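2022-06-23

Onion skin dye, second bath. Present: me, Rima, Kenta in the afternoon.

Dry weight of the cotton strips before scouring was 129 g. They come from the same roll as in April, the one Randa Najjar brought from Merkine, so I can compare the two baths at last. In April I forgot to weigh and had only the colour to look at. Alum mordant overnight, rinsed once in tap water. I wanted to rinse twice but Rima is sure that the second rinse takes away too much alum. We did not agree, so one strip got the second rinse and is marked with a knot in the corner.

Skins: from the Trirdale kitchen, mostly brown, very few red ones. Soaked since yesterday. The liquid was already dark when I opened the bucket and smelled strongly of soup.

Heated slowly to 70 degrees and kept there 40 minutes. The small ring overshoots if one does not stay near it. It went over once, not for long, and I turned it off until the needle came back. Kenta stirred. He asked if we should take the skins out before the cloth goes in. I think yes next time, because there are brown spots where skins were lying on the cotton.
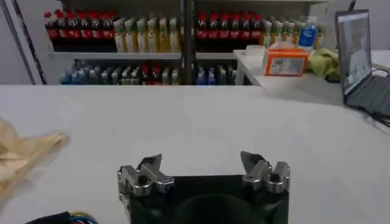
White table, seen towards its front edge.

Colour after the bath: a warm yellow with some orange in it, stronger than April. The strip with the knot is paler, but not so much paler as Rima expected. I would not decide anything from one strip. Please do not write "proved" on the wall chart, Zaid.

Iron afterbath: I put two of the six strips in iron water, very weak. They went to olive quickly. One has an uneven border where it was floating above the liquid. I tried to correct this by pushing it down again, and now there are two borders.

pH of the tap water not measured, the papers are finished. The Olaniyan order should have new ones in it – Elif Naz, could you check this before you send it?
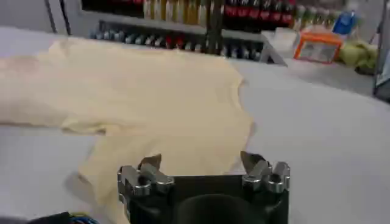
T-shirt, pale yellow, with a faint pinkish tint near the edge on the left.

Light test started. Half of every strip is under black card on the south window, the other half is open. First look when I am back from Miltis. Please do not move the cards also if you water the plants.
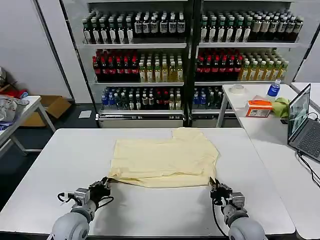 Judging yellows by eye is still our weak point. With the olive ones we all say the same name, but with a light yellow Rima says cream and I say straw, and in the evening we both say something else. The background and the folds also matter: the shirt on the white table is a good warning, very light cloth on a white top and wrinkled, so every crease makes its own shade. For the strips I will iron first and compare all of them on the grey board, before noon, curtains open.

To do:

- strain the bath and keep it for wool, lid on
- ask Randa if there is more of the same roll
- new labels, the ink on the old ones ran in the iron water
- write the weight of the skins, I did not write it down (again)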